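The Reltham Inheritance by Damián Cortés
Paperback, 261 pages, Sorensen
Reviewed 2/6/25

I do love an old paperback with a big gloomy house on the front, and I've been hunting for this one since a kind reader wrote to me about it in May. It came in a parcel from the little shop at Zukbridge, along with two others I'd forgotten ordering (my own fault, I shop late at night), and I'm afraid the ironing had to wait.

Our heroine is Peno, hired to put the library at Reltham in order. There are 1108 books on the shelves when she arrives, the old master tells her so at dinner, and by the end of the first week she makes it one fewer. I thought that was a lovely quiet way to begin! No screams in the night, no hand at the window, only a gap on a shelf and a housekeeper who won't talk about it.

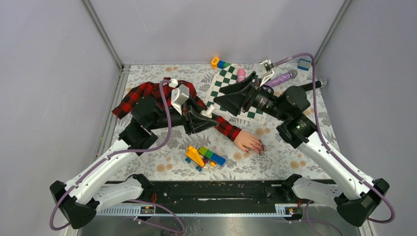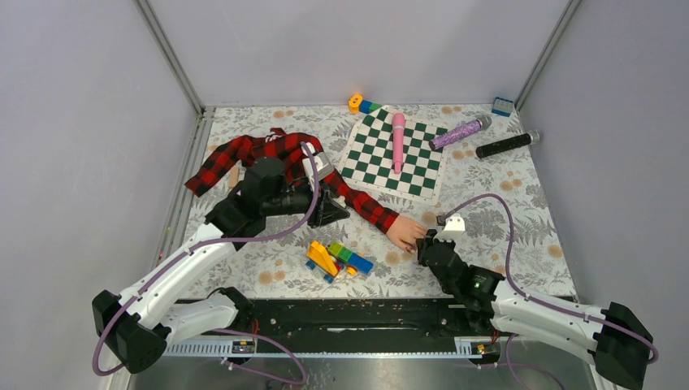

The flowery cloth, grey leaves and orange blooms.

The middle does sag a bit. Peno goes up and down the back stairs so often that I began to feel it in my own knees, and the cousin from the city is so plainly up to no good that I wanted to shake her. But then comes page 167, which I won't spoil, except to say I read it standing up in the kitchen with the kettle boiling away behind me, and went straight back to read it again.

Cortés is very good on weather and food, less good on love. The proposal takes four lines and happens in a stable. I'd have liked more of that and fewer letters from the solicitor, though my sister, who borrowed it after me, says the letters were her favourite part, so there you are.

The print is small and the glue on my copy is going, so do open it gently. Four stars from me, and I've already sent off for the sequel.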